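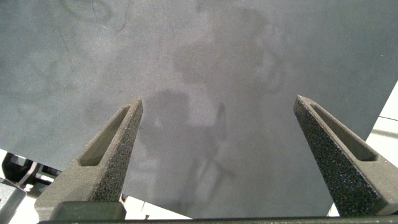
Work and Organisations / Course notes / Week 6

Reading time: 6 min

Right, so last week we got as far as the arrival of the arms at Clurnness and then I ran out of time, because I always do. These notes pick up from there. I've left in the bits I rambled about, as a few of you said you'd rather have those than the slides.

Quick recap if you missed Thursday. Clurnness is the returns depot for Karnell, the homeware people. Stuff comes back from customers, somebody opens the box, looks at what's in it, decides whether it can be sold again, and puts it where it needs to go. There are 48 people on the floor across both shifts. The arms came in over the winter, 4 of them to start with, each one a two-finger gripper with a small camera at the wrist, and they were given the picking up and putting down. The looking and deciding stayed with people. That was the plan on paper, anyway.

I spent a good part of July there, mostly sitting on an upturned crate with a notebook, and what struck me first was how much of the old job had been hidden inside the picking up. Think about it. When you lift a jug out of a box you feel the weight, you feel whether the handle gives, your thumb goes round the rim. You've half made up your mind before you've looked at it properly! Take the lifting away and hand people a screen with the wrist camera's view on it, and they're being asked to do the same judging with a good chunk of the evidence gone.

Audrey-Anne Desjardins had been on the returns bench longer than anyone when I visited, and she put it to me like this: "I used to know, and now I have to check." I've written that on the board three years running in different forms, but hers is the best version (please do use it in your essays, with the reference).

So what changed for people? A few things, and they don't all point the same way.

Backs and wrists. Better, no question. The sickness records I was shown had gone down and people told me the same thing over tea. One woman had started gardening again. I don't want anyone writing an essay that skips this because it spoils the argument.

The pace. Harder to pin down. The arms don't hurry, they're slower than a person on nearly everything, but they don't pause either. On the old bench you could do six quick ones and then take a breather and have a chat. Now the next item is simply there. Several people said they felt more tired at the end of a shift while having lifted nothing at all.

Helping the machine. This is my favourite and we'll spend most of the seminar on it. Shiny things, flat things, things in clear bags: the gripper comes down, the fingers close, and up it goes with nothing in it. Somebody leans over and turns the item round. Then they go back to their screen. It takes a few seconds and it isn't in anyone's job description, and when Ninasik (who supplied the arms) sent a team in to measure the line, those seconds went down as the arm's own work. Have a think about what that does to the numbers a manager sees.

Who gets to fix it. At first any stoppage meant ringing Ninasik and waiting. By the time I left, two people on the late shift could clear most faults themselves, having picked it up by watching. They were proud of it, and rightly. They weren't paid any more for it, and you can guess how the conversation about that was going.

Now, the Hiebert reading. It's long, 30 pages, and the middle section on tacit skill is heavy going. Read the opening and the two workshop cases and skim the rest if you're pushed. What I want from you is whether the idea of "skill moving" holds up at Clurnness. Did the skill go into the arm, did it shift to a different part of the person's job, or did some of it just get lost? I change my mind on this most weeks.

For the seminar, bring half a page on a job you've done yourself. Bar work, stacking shelves, babysitting, anything. Pick one small movement in it that you'd hate to have to judge through a camera, and tell us what your hands knew that your eyes didn't. We'll start at ten past, and the room has changed again, so look at the door list.

Related notes
Week 5: Before the arms, a day on the returns bench
Week 7: Who owns a shortcut?
Essay questions and reading list
How to reference an interview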